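Fiststead Household Notes
February: cleaning small things with buttons on

Quick one this month, kitchen is upside down and I've got the plumber at 9.

Remotes, kitchen timers, game pads, the kids' electronic toys. Everything with buttons gets sticky and everybody leaves it. Batteries out first, or unplug it. Please. Aslı Sezer wrote in to say she did hers with the batteries in and it changed channel all the way through dinner.

What you want:
- old toothbrush, soft
- cotton buds
- wooden cocktail sticks
- surgical spirit, small bottle
- two cloths, one damp, one dry

Turn it face down and tap it over the sink. Crumbs. Then brush round each button, still face down so the bits drop out and not in. Cocktail stick for the gap round the edge, go gently, the point snaps off if you lean on it.

Spirit goes on the bud, never on the thing itself. Squeeze the bud out a bit. Round and round, new bud when it goes grey. Test clear plastic somewhere hidden first, some of it goes cloudy and you wont get it back. If in doubt use a drop of washing up liquid in warm water instead, on a well wrung cloth.

Printed numbers and labels: damp cloth only. No spirit, no scrubbing, no melamine sponge. I took the 2 clean off my oven timer and have been guessing ever since.

Sticker residue: cooking oil, leave it ten minutes, wipe, then soapy cloth. Not near a speaker grille.

Battery compartment: white crust on the springs means a leak. Gloves on. Bud dipped in white vinegar, dab, dry it properly, leave the cover off overnight before new batteries go in.

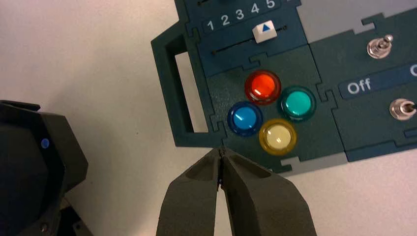 Domed buttons with clear collars. Cotton bud round the rim, dry cloth over the top.

Birsen Kocabaş from Suvthorpe asks about rubber keypads that have gone tacky. Talc on a dry brush, then wipe. Works on mine for a few weeks, then you do it agian.

Dry everything before you switch on. An hour on a towel, longer if you were heavy handed with the water.

Next month, descaling. Send me your kettles questions by the usual address.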